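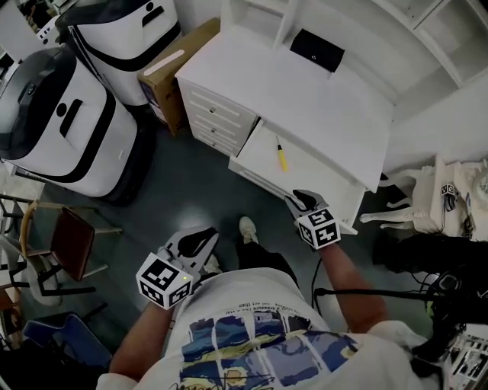

Drawer open, one screwdriver, a gripper in each hand.

Skotitz Practice Pack for Hand-Held Grippers, reviewed

I bought this with my own $28 and I've been using it for months, so here goes. The Practice Pack is an 80-page spiral-bound book plus a set of tear-resistant cards, and it's meant for people who record demonstrations with hand-held grippers and would like the recordings to be worth something afterward. It isn't an official standard and it says so on page one, which I liked right away. It's house rules, written down by people who clearly got tired of repeating them.

There are 19 rules. Some are so plain you'll wonder why they got a whole page (rule 2 is "close what you opened before you call the take finished, unless the task sheet says otherwise"), but I've sat through enough of our old clips to know why it's in there! Drawers are the worst for this. One person pulls it all the way out, the next one gives it two inches, somebody else starts with it already open and never writes that down. Rule 5 makes you put the start state on the sheet in words: drawer open or shut, what's in it, which way the tool is pointing. It takes maybe ten seconds and I now do it without grumbling.

The section I'd pay for twice is the one on marker cubes. The book wants you to check every face before a session, wipe them with a dry cloth, and never let a sleeve, a strap or a cable lie over them at the start of a take. Then there's the bit about cables, a whole chapter, and it's a good one. Run the cable along the outside of the arm, leave slack at the elbow, do one full reach to the far edge of your work area before you record anything. I skipped the full reach once in the first week and got yanked back by my own arm halfway to a shelf. Fair enough, book.

Rule 9 is about the floor. Anything on wheels gets parked and switched off outside your turning circle, chairs get pushed back, and you walk the route once with empty hands. When you're wearing gear and looking down at a drawer you really don't see your feet much, so I'm glad somebody thought of it. Rule 10 is the matching one for bystanders: say out loud that you're starting, say out loud that you've stopped. I felt silly for a day or two and then it just became a thing we do.

Now the grumbles. The cards are printed in a pale gray on white that I can't read at arm's length, and arm's length is where I need them — both hands are busy. The index is a mess. "Grip, failed" sends you to "Retry," and "Retry" sends you back to "Grip, failed." And I flat out disagree with rule 14, which tells you to throw away any take where the object slips. I've got 3268 clips in my log going back to last September, and the slips and second tries are some of the ones I'd fight to keep. Label them, sure. Put them in their own folder. But don't bin them!

I also tried the Clakden checklist, which is free and fits on one sheet. If all you do is pick and place on a bare table, go with that one and save your money. It has nothing at all on furniture, though, and once you've got drawers and shelves and long thin tools in the mix you'll run out of checklist pretty fast. A screwdriver in a shallow drawer is a nice test of any set of rules, I think. The handle's fat, the shaft's skinny, and you need to decide up front which part counts as a proper pickup. Skotitz makes you write that down (rule 6, grasp zone). Clakden leaves it up to you.

One more thing for anybody working in pairs or with a second gripper in view: rule 17 says both people sync their clocks and both do a slow open-and-close of the jaws at the start. It makes lining up the recordings so much easier. I used to do it by eye, and I'd like those evenings back.

Four stars out of five. It loses one for the cards and the index together, and rule 14 I just crossed out in pen.

Comments

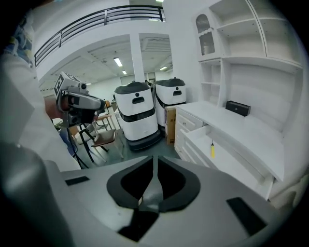
Huia Grimshaw: I'm with you on 14, but don't cross it out, amend it. We wrote "keep, tag as slip, note which hand" in the margin and had everyone initial it, so new people read the same version as the rest of us. A rule with a line through it just makes folks ask which other ones they can skip. Also, black marker over the gray text on the cards. Ugly, works fine.

Reply: Okay, initials are a good idea, I'm stealing that. The marker bled on mine, what kind did you use?

Huia Grimshaw: Paint pen, the fine tip. Let it sit overnight.

Ashton McPhee: Does the book say anything about left-handed people? Our sheet assumes the right hand does the drawer every time and I keep getting notes about it.

Reply: Page 31, near the bottom. You pick a drawer hand per session and write it on the sheet, either one is okay, you just can't swap halfway through.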